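Monday, late. Sim still going in the shed, fan screaming. Bumped the grip limit on Barrios to 27, reran, 200 steps then it stalls again. Think its the elbow offset. Cleaned up the shadows at least, they were jaggy all week. Turquoise cabinet in, teal book in, all that white.

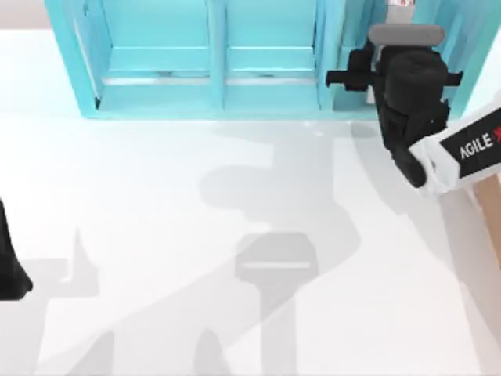
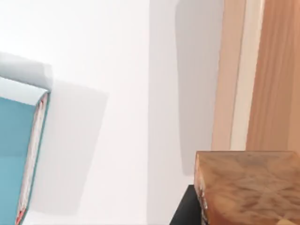
Kirsty Mudgway reckons I should leave the offset alone and check the wrist zero first, she lost 2 weekends to the same thing. Fair. Tommorow then. Still owe Ashton 4 bolts.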